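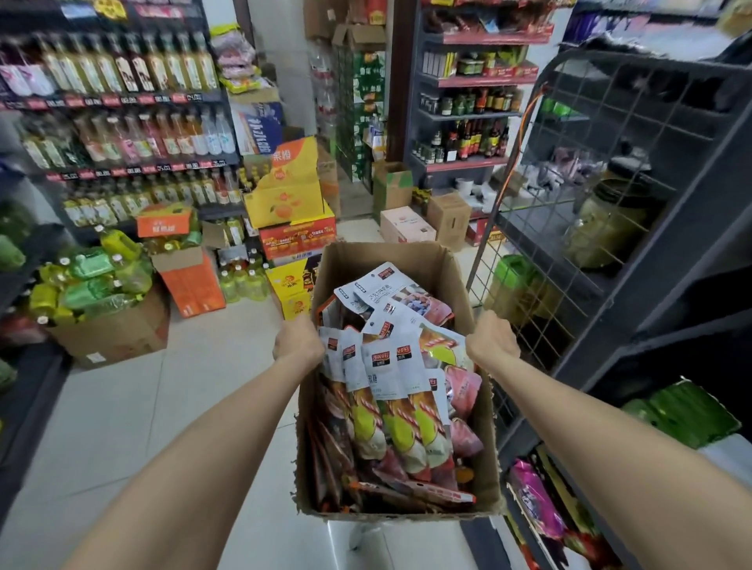
# Cikska 3 response-time package: review after one school term

Cikska is a desktop package for building and running reaction-time and judgement tasks with children. It is published by Plomilance and sold by annual licence. We used version 3 for a study of turn-taking and fairness judgements in primary school pupils, run on five laptops in two schools. We had previously used the Mollard task builder, and comparisons below are with that.

## Setup

Installation took under ten minutes per machine. The licence check requires a network connection at first launch only, which suited us, as neither school would put our laptops on its wireless. The response pads (two large buttons, USB, sold separately) were recognised without a driver.

Tasks are assembled from blocks on a timeline. A simple two-choice vignette task, with recorded narration and a practice phase, can be built in an afternoon. Anything with branching takes longer. Conditions are entered in a plain spreadsheet and read in at run time, so counterbalancing can be checked by eye before a session. Mollard hides this step behind a wizard and I never fully trusted it.

## Timing

We tested the pads with a photodiode before going into the field. Over 300 trials, the median lag between stimulus onset and the logged onset was one refresh, with no drift across the run. Audio onset was less consistent. On the two older laptops it varied enough that I would not use Cikska for auditory reaction times without an external sound device. For narrated vignettes, where the child responds several seconds after the audio ends, the variation is of no consequence.

The default response window is too short for younger children. It can be changed, but the setting is stored per block and not per task, so it has to be changed everywhere. We missed one block and lost the responses in it for the first day of testing.

## Scoring module

The package includes a module for coding open-ended justifications, based on the Mocanu scheme. Each typed response is shown to a coder beside a list of categories, and a second coder can work blind from the same file. We coded 2572 responses this way. It is quick once the keyboard shortcuts are learned, and agreement statistics are recalculated on save.

Two complaints:

- Categories can be added after coding has begun, but not merged. We merged two by hand in the export.
- The category labels are written in American spelling and cannot be edited, so "behavior" now appears in every one of our output files. This is cosmetic -- but it does break a script that searches for "behaviour".

## Data export

Output is one delimited text file per participant, with a header block listing the task version, the seed and the screen refresh rate. The header is good practice and I wish more packages wrote one. Column names are stable between minor updates. Missing responses are written as blank cells, while timed-out responses are written as zero. The manual mentions this distinction once, in an appendix. Anyone averaging response times without reading that appendix will get the wrong answer.

## Stability

Five crashes in the term, all when a pad was unplugged during a trial. Data up to the previous trial were preserved each time, and the session could be resumed from the menu.

## Cost and support

The single-lab licence is $374 a year, pads excluded. Support is by email. I sent a question about audio buffering on a Thursday and had a usable answer the following morning. A second query, about merging categories, was acknowledged and has gone no further.

## Verdict

Recommended for visual and narrated judgement tasks with school-age children, provided someone in the lab reads the whole manual first. Not recommended for auditory timing work on unmodified laptops. We have renewed for another year and will keep Mollard installed on one machine for the older studies, as neither program opens the other's files.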